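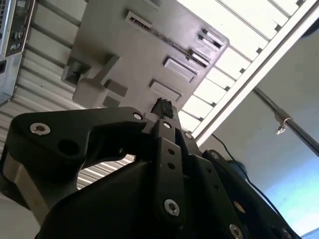 Old plastic panels are getting a second run in Holer this summer, and the folks at the Skoton reuse workshop could not be happier about how many have come through the door. The Rasomix project, which started as a single shelf of odds and ends, now has its own room in the old print building on Bielecka Street, and it is filling up fast. Cabinet backs, drawer fronts, shelf liners, the covers from appliances that gave up years ago, all of it is welcome. Even a slotted gray panel like the one hanging at a tilt in the photo is the kind of thing the workshop loves to get, and it's surprising how many home projects come down to one flat piece of plastic in a useful size!

The workshop said in a notice dated 26 Jul 2026 that it has now taken in nearly 1000 panels, with most of them coming from kitchens and laundry rooms in the neighborhoods closest to the building. A good share have already gone back out again. People have turned them into splash guards behind sinks, dividers for deep drawers, bases for seed trays and, in one case, a very handsome set of bins for a sewing room (the sewing room bins are on display by the front counter, and they deserve a look).

Gray is by far the easiest color to find. White goes quickly, usually the same day it is put out, and anything in yellow or green tends to get spoken for before it reaches the rack. If you have your heart set on a color, you can leave a request card at the counter with the size you need. There are 37 cards on the board right now, including a hopeful one for a round panel in dark red.

The room itself is worth the trip. Panels are sorted by length first and then by thickness, so you can walk in with a tape measure and a rough idea and walk out with something that fits. Thin pieces that bend easily are kept together near the window. Heavier ones are stored low, and there is a bench along the back wall where visitors can mark and trim what they've picked out. Hand saws, clamps and sandpaper are there to borrow. Bring your own pencil, though, as the workshop's pencils seem to leave with the panels.

Dropping things off is simple. Panels should be wiped clean, with hooks, tape and loose screws taken off. Small cracks are fine. So are old screw holes, and plenty of people end up using them. The workshop can't take foam board, anything with glass set into it, or pieces that have gone brittle from years in the sun. If you aren't sure, bend a corner gently before you load the car. A piece that snaps or turns chalky should stay home.

The big news for August is a pair of open evenings, when the trimming bench will be free for anyone to use and the staff will show how to cut a clean edge without chipping it. The first evening will be all about kitchens: drawer dividers, lid racks and under-sink trays. The second is for balconies and porches, with planter liners at the top of the list. Each visitor can take home up to 2 panels at no charge on those evenings, and extra pieces will be sold at the usual prices. Space at the bench is limited, so sign up at the counter if you plan to cut something on the spot.

Skoton is also putting together a small booklet of projects made from Rasomix panels, with sizes and simple drawings. Anyone who has built something is invited to bring it by or send in the measurements. Shelf risers are well covered already, but the workshop would love more ideas for closets, pet corners and kids' desks. The booklet will be printed on site and handed out free at the front counter until the stack is gone.

Drop-offs for the August evenings are being accepted now at the side entrance on Bielecka Street. Ring the bell if the door is closed.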